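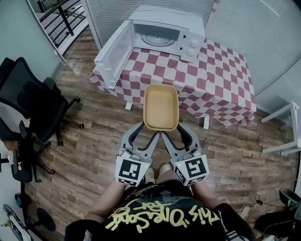

# The house rules for hand-held grippers

Drumia keeps its rules on two sheets of paper taped inside a cupboard door in Grevbridge. The first sheet covers people. The second covers objects, and it is the longer one.

The company records people doing kitchen jobs with a gripper in each hand, and robots are later trained on the recordings. A tray held in front of an open microwave is a typical job. Last season the team logged 3928 takes and kept 2707 of them. Hashini Kodikara wrote most of the rules after going through the rejects.

"Most of them were dull mistakes," she says. "A hand over a marker. Someone starting before the other gripper was ready."

So the rules are dull too. Both marker cubes must be clean and face out. The indicator lights get checked before every take. Bare fingers stay off the object from start to finish. If a tray slips, the operator lets it go, and the take is marked as a drop and saved under that name.

Cables are a sore point. The sheet says they go against the wall, and Kodikara admits this is the line people skip. Swivel chairs are to be pushed back an arm's length from the table, and a cloth must hang clear of the operator's feet.

Operators work 20 minutes and then swap. Reijo Manninen, who trains new ones, wanted longer turns at first. He changed his mind when he looked at wrist angles late in a session.

"You get sloppy and you don't feel it," he says.

For microwave work the oven is unplugged and the tray carries nothing hot. Door tasks are recorded separately from tray tasks, so that each take has one clear start and one clear end.

Bepari, a smaller outfit in Rarnitz, has borrowed the second sheet and added a line of its own: write down the table height. Drumia plans to copy that in October.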